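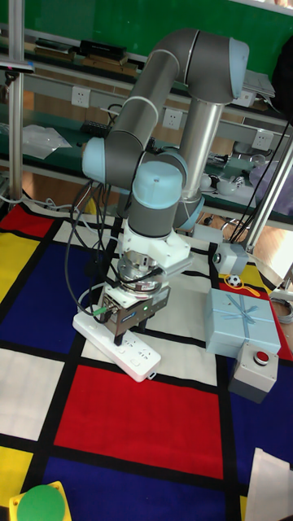 Arbeitsplatte Eiche massiv – ölen oder lackieren? Und wer hat Erfahrung mit Kitden?

Kategorie: Forum > Innenausbau & Möbel > Küche und Arbeitsplatten

padilla_m
Hallo zusammen, kurze Frage, muss bis Ende der Woche entscheiden. Platte ist Eiche, durchgehende Lamelle, 410 cm lang, 27 mm stark. Kommt von Kitden, roh geschliffen. Ausschnitt für die Spüle mache ich selber. Der Tischler (Adebisi, hat uns auch die Treppe gemacht) sagt lackieren, fertig. Mein Bruder sagt um Gottes willen ölen. Was denn nun? Zwei Kinder, viel Wasser, wenig Geduld.
Danke schonmal
Marites

Wajid J.
Ölen. Punkt. Lack platzt dir am Spülenausschnitt ab und dann kriecht Wasser drunter, wird schwarz. Kannst du dann komplett runterschleifen.

treppenkaplan
Seh ich anders. Guter 2K-Lack hält an der Platte genauso wie auf ner Treppenstufe, und da laufen Leute mit Schuhen drüber. Problem ist immer die Kante. Wer die Schnittkante nicht dreimal streicht ist selber schuld.
27 mm bei 410 ist übrigens nicht üppig. Wieviele Unterschränke stehen drunter? Spülmaschine dazwischen?

padilla_m
Spülmaschine ja, daneben Herd. Dazwischen 20 cm Platz für Bleche. Reicht das nicht von der Stärke?

treppenkaplan
Reicht schon, aber über der Spülmaschine ne Dampfsperre drunterkleben. Alufolie selbstklebend, kostet nix. Und die Unterseite genauso behandeln wie oben!! Sonst schüsselt die.

TrudyM
Das mit der Unterseite unterschreib ich. Unsere hat im Januar angefangen sich zu wölben, Heizung an, Luft trocken, zack. Unten war gar nix drauf, hat der Monteur "vergessen". Haben dann reklamiert bei Briletti, das zog sich. Am Ende neue Platte, aber Fliesenspiegel war hin.
Bei uns geölt, würd ich wieder machen. Einmal im Jahr nachölen, halbe Std.

Wajid J.
@treppenkaplan Treppe und Küche kannst du nicht vergleichen. Auf der Treppe steht kein nasser Lappen über Nacht.

treppenkaplan
Kommt auf den Haushalt an ;)
Nein im Ernst, ich bau beides seit Jahren. Reklamationen hab ich bei Öl mehr. Weil die Leute nicht nachölen. Sagen alle "ja ja machen wir" und dann nach zwei Jahren Anruf, Platte grau.
Gruß Alper

Wajid J.
Grau schleif ich in ner Stunde weg. Lackschaden nicht.

rubylee_p
Darf ich mich kurz dranhängen, hab auch eine von Kitden. Lieferung ok, aber eine Ecke war angestoßen, Karton viel zu dünn. Gleich beim Fahrer auf den Lieferschein schreiben lassen! Bei mir hiess es erst "transportschaden nicht gemeldet", Geld gabs dann trotzdem teilweise zurück.
Oberfläche: Kandmont Hartwachsöl, drei mal dünn, über Nacht trocknen, dazwischen ganz leicht mit dem Vlies. Verbrauch war roughly nix, die Dose ist noch halb voll. (Sorry, schreib den ganzen Tag englisch.)

padilla_m
Drei mal auch unten?

rubylee_p
Unten zweimal. Hat gereicht bisher, Platte liegt seit April 2020.

TrudyM
Ölige Lappen bitte nicht zusammengeknüllt in den Müll, die können sich selbst entzünden. Ausgebreitet draussen trocknen lassen oder ins Wasser.

treppenkaplan
Und nicht starr verschrauben, Langlöcher in die Winkel. Holz arbeitet quer zur Faser, bei der Tiefe schon ein paar mm. Zur Wand Luft lassen, Leiste drüber.

padilla_m
Ok, ich glaub es wird Öl. Sagt das bloß nicht dem Adebisi. Wie mach ich das am Spülenausschnitt, auch nur Öl oder Silikon in die Kante?

Wajid J.
Kante satt ölen bis nix mehr einzieht, trocknen lassen, dann Dichtband unter den Spülenrand. Silikon nur zur Wand hin.

treppenkaplan
Da sind wir uns mal einig. Ich würd die Kante trotzdem lackieren.

Wajid J.
War ja klar

padilla_m
Danke euch, bestell heute abend das Zeug. Meld mich wenns liegt.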